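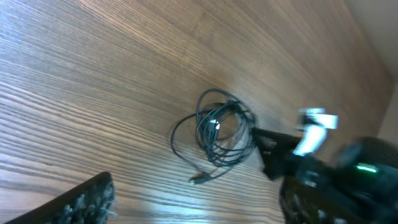
Sandrine Rolland

课程项目报告:宿舍公共桌上的那些线

先交代一下这个题目是怎么来的。开学的时候老师让每个人挑一件家里或者宿舍里“天天看见但是从来不管”的东西,做一个小项目,最后写成报告交上去。我的同学有人选了窗台,有人选了鞋柜,我想来想去选了线,就是数据线、充电线那一类黑乎乎的东西。我住的地方叫 Gancombe 公寓,公共休息室里有一张木纹桌子,大家吃完饭都在那儿写作业,线也就都留在那儿了。我以前每次坐下来第一件事就是把它们往旁边一推,推完继续写,一推就推了一整个学期!

题目报上去以后老师在旁边批了一句:范围太小,请写清楚要观察什么。所以我老老实实列了几个想知道的问题:线是怎么缠到一起的,解开一团要多久,怎么收才能让下一个人拿起来就用。说白了就是收纳,但是我想收得有点根据,别光凭感觉。

一、开始之前

我从 10月开始记。记法很土,一个小本子放在桌子边上,每次解一团线就写一行:开始的时间,结束的时间,中间有没有生气(真的有这一栋,啊不对,这一栏,打字打快了,留着吧)。一起做的是 Tiziana Morelli,她住我楼上,手比我巧得多,负责试不同的绕法,我负责计时和记录。我们约好解线的时候不许用力扯,因为我以前扯坏过一根,接头那里的皮裂开了,充电的时候要用手扶着才行,特别烦。

第一周基本上是白做的。我们两个都太认真了,线一放到桌上就马上绕好,根本没有乱的机会。后来改了规矩,平时谁也不许管,用完随手放,到晚上再来看。这样一来就有意思多了,有时候只是松松的一堆,轻轻一提就开,有时候打成一个结,两个人头碰头研究半天。

二、线是怎么乱的

我原来以为乱是因为线多,记了一阵子以后发现跟线头的关系更大。线身其实很听话,一圈压一圈,怎么压都还是圈。麻烦的是插头。插头比线粗,前面又有个硬邦邦的头,它从一个圈里钻过去很容易,再退回来就会卡住。尤其是细线,圈小,插头一歪就挂在里面了。所以解的时候不要去找“最乱的那个地方”,先找插头。找到一个在外面的,顺着它往回走,走到哪里卡住了就把那个圈撑大一点,让插头退出来。

Tiziana 的习惯是先把整团摊平。她说堆着的时候看不出谁在上谁在下,摊开以后再看就清楚了。我一开始嫌慢,直接上手拉,结果有一次越拉越紧,花了 11 分钟,她在旁边笑得不行。后来我就学乖了,先摊,再找头。
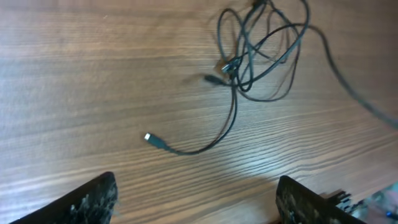 图2 木纹桌面上缠在一起的黑线,其中一根的插头落在线团外面

桌子本身也要说两句,老师在中期检查的时候问过我为什么只在这张桌子上做。我喜欢这张桌子,木纹一条一条很密,可是黑线放上去,碰到深色的纹路就有点花眼,晚上灯一照还有一片白白的反光,看久了眼睛酸。我试过在下面垫一张白纸,找线头确实轻松不少。纸滑,线也跟着滑,所以后来换成了一块浅色的旧桌布,四个角用书压住,这个办法我们一直用到最后。

三、试过的几种收法

第一种是绕手掌。大家都会,把线在手上一圈一圈绕,绕完拿下来放着。快是很快,但是放不住,拿起来抖一下就散了。而且一直朝一个方向绕,线会越来越拧,放直了也是弯弯扭扭的,像没睡醒。

第二种是正一圈反一圈,Tiziana 从她表哥那里学来的,她表哥在乐队里帮忙收音箱线。第一圈正常绕,第二圈把手腕翻过来,这样拧劲儿就抵消了。我练了两个晚上才会,会了以后真的很舒服,线一放就开,基本不打结。缺点是短线绕不了几圈,用处不大。

第三种是对折再对折,中间用布条扎一下。我最后给宿舍选的就是这个!谁都会,不用练,长线短线都行。布条是从 Zustholm 那家杂货铺买的,一卷剪成小段,剪的时候要留长一点,我第一批剪短了,扎两下就开,全浪费了。

另外还买过一个 Kanaujia 牌的小收纳盒,里面有格子,看着很整齐,结果格子太窄,插头塞进去要折一下,我不太放心,后来拿去装发卡了。

四、结果和一点想法

记录本上一共攒了 30 次解线,前半段大家随便放,后半段改成扎好再放。随便放的时候平均一次要 10 分钟左右,扎好以后就不怎么需要解了,偶尔有人忘了扎,摊开找一下头也就行。这个数据肯定不严谨,人的手会越来越熟,线也不是每天都一样,老师要扣分我认。

还有一件没想到的事,线收好以后才看出有几根根本没人用。问了一圈,有人说早就换手机了,有人说不记得是谁的。我在门口贴了张条子,过了两周还没人领的就送去 Treltness 回收点,那边收旧线,也收旧耳机。

如果再做一次,我会给每根线的两头都缠一小圈彩色胶带。全是黑线的时候,两个插头到底是不是同一根的,要顺着摸半天才知道,这个时间我的本子里没有单独记,挺可惜的。布条还剩大半卷,放在休息室第二个抽屉里,需要的同学自己拿,剪完记得把剪刀放回去。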